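4. Taking your first readings with the Kindach plug-in meter

The leaflet in the box says you will "see your savings at once." You won't. The meter shows what an appliance draws from the wall, and whatever you save after that is up to you. Nigel Ackroyd and Touran Tabrizi rewrote this section in January after too many borrowers came back with numbers that made no sense. Use it in place of the leaflet.

Before you start

The meter is rated for loads up to 2000 watts. Check the rating plate on the appliance, usually underneath or on the back. If the plate is missing or you can't read it, pick another appliance.

CAUTION: Do not plug the meter into a power strip or an extension cord. The leaflet allows it "for light use" and never says what light use means. Plug it straight into the wall.

CAUTION: Stop if the meter or the plug feels hot to the touch, or if you smell anything. Switch off at the breaker before you pull it out.

4.1 Clearing the meter

1. Plug the meter into a wall outlet with nothing attached to it.
2. Hold MODE until the display goes blank, then let go.
3. Wait for four zeros. If you see the last borrower's total, hold MODE again. The memory survives being unplugged, whatever the leaflet says.
4. Press UNIT until W appears at the right of the display.

Note: The display also offers a "Green Score" out of 9. We have asked Drundia how it is worked out and had a brochure in reply. Leave it alone and don't write it down.

4.2 Picking something to measure 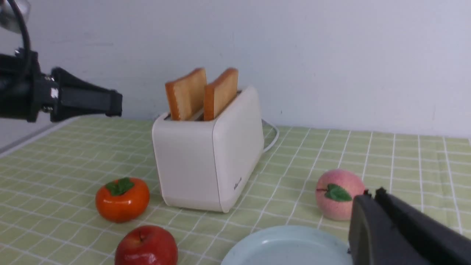 Your first reading should come from an appliance with a plain heating element and few settings, so you can judge whether the meter is telling you anything sensible. Refrigerators cycle on and off when they please, and a washer draws a different amount at each stage. Save those for section 5. An ordinary two-slot toaster with a slice of bread standing in each slot is about as simple a load as a kitchen has, and the plate will tell you what to expect. Kettles work too, though many of them go over the limit.

4.3 Reading watts

1. Make sure the appliance is off. Plug it into the meter, and the meter into the wall.
2. Write down the reading with the appliance off. It should be zero or close to it. If it isn't, the appliance uses power on standby, and you'll want that figure later.
3. Turn the appliance on.
4. Ignore the first number. The display jumps around while it settles.
5. Once it holds steady, write down the watts and the setting you used.
6. Turn the appliance off and let it cool before you move it.

Compare your figure with the plate. A plain heater should come out fairly close. Soudabeh Azimi got 682 watts from an appliance whose plate promised a good deal more, and blamed the appliance. The meter was half out of the wall. Push it in and try again before you believe anything surprising.

4.4 Reading energy over time

Watts tell you how hard an appliance is pulling at that moment. Your bill is charged in kilowatt-hours, so the length of time matters just as much. A fierce load that runs briefly may cost less than a small one that never goes off.

1. Clear the meter as in 4.1.
2. Press UNIT until kWh appears.
3. Use the appliance the way you normally would, for as long as you normally would.
4. Write down the total before you clear anything.

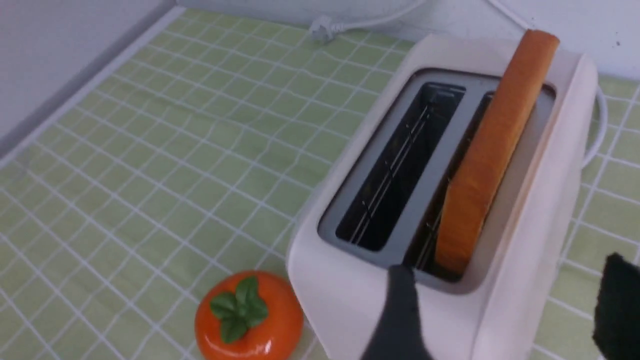 Fig. 2. Two-slot toaster with a single slice, the left slot empty.

Note: Don't assume half the food means half the power. Some appliances heat everything whatever you put in them. Measure both ways if you care about the answer.

Note: A short run may show 0.00 kWh. The appliance wasn't free to run. The display has only two decimal places, so repeat the run without clearing and divide the total.

4.5 The cost screen

The COST button multiplies your total by a price stored in the meter. That price was set at the factory and almost certainly isn't yours. Take the rate from your own bill, and check whether it includes delivery charges, which many people leave out. Kamran Hosseinzadeh does the sum on paper and skips the button, and we suggest you do the same.

Put your readings on the sheet at the back of this guide, and return the sheet with the meter. Go on to section 5 for refrigerators and freezers.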